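The Quiet Comeback of the Handwritten Letter

Words: Aled Dafis

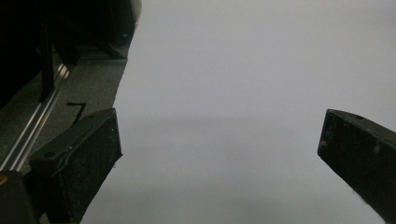

It began for me with a postcard from Joma, a second-hand bookshop I'd ordered from once and then forgotten. Two lines in blue ink, thanking me for buying a battered atlas and hoping I'd enjoy the maps of the coast. I kept it on the fridge for months! By November I had bought stamps for the first time in years and was writing to everyone I could think of.

I'm far from alone. Letter clubs have been popping up in cafés and libraries, and the one I joined, at the Leite tea rooms, is a joy. You turn up, you get a pot of tea, and for two hours the whole room scratches away. People chat at first, then it goes wonderfully silent, and then somebody laughs at their own joke and everyone wants to hear it.

The youngest member is a student who writes to her gran every week. The oldest has kept up with the same pen friend since school, and last winter he sorted the replies into shoeboxes. There were 346 of them, some on paper so thin you can read both sides at once. He let me hold one from the year they both learned to drive (badly, by the sound of it).

What do people write about? Small things, mostly. A fox on the shed roof, a new boiler, what they thought of a film. My own first letter ran to six pages and covered almost nothing except soup, and my cousin wrote back with seven pages and a recipe.

You don't need fancy kit either. I like the plain pads from Waramari because my pen doesn't bleed through, but half the club writes on whatever is in the drawer. One man swears by Taltari envelopes and bought a box of 500, so he's now handing them out to anyone who promises to use one.

If you fancy a go, pick a person who makes you laugh and start with whatever happened this morning. Leave the crossings-out in, they're often the best bit. And put your address at the top, which I forgot to do the first time, so my old neighbour had to ring me up to ask where to send her answer.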